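Teaching by hand
The recycling shed where robots learn from the people on shift

Apr 9, 2018

Nine in the morning at the Owino works in Tullport, kettle on, radio going. Shed was built in 1941 and smells like it. At the back bench a woman in a hoodie is pulling a robot around by the wrist.

No code. She presses a button, the arm goes slack, she drags it where she wants it and presses again. Eight positions, give or take a redo, then the arm plays it back on its own. Slower than her. A lot slower.

The job is old office computers. They come in on pallets from schools and banks, every model a bit different, clips in new places, screws where there weren't screws last time. Which is why the usual sort of automation never got a look in. Too much changes. 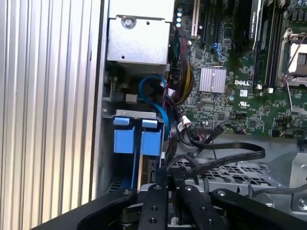
Cables are the worst of it, everyone here will tell you. A latch stays where it's put. A cable flops. Guide the arm to a plug on one machine and on the next the plug has wandered off behind something, and the arm goes for thin air. So for cables they've switched to remote control. Operator sits at a desk with a pair of handles, watches the screen, works the gripper from there. Harder on the neck, but you see what the robot sees, and the recordings come out cleaner for it.

Stunent, the small Nerville outfit behind the software, wanted its own engineers doing the demonstrations. Lasted a week. The engineers were careful and polite with the machines and the teardown crew were not, and the crew's runs were the ones worth keeping. They know how hard you can lean on a board before it cracks. They know the little wiggle.

Pay's the same on the handles as on the bench. Sore point, that. A few reckon teaching your replacment ought to be worth extra. Others just like the chair.

By October the target is 2046 good demonstrations, an odd number no one could explain to me. Bad ones get kept to, in a seperate folder. Dropped screws mostly.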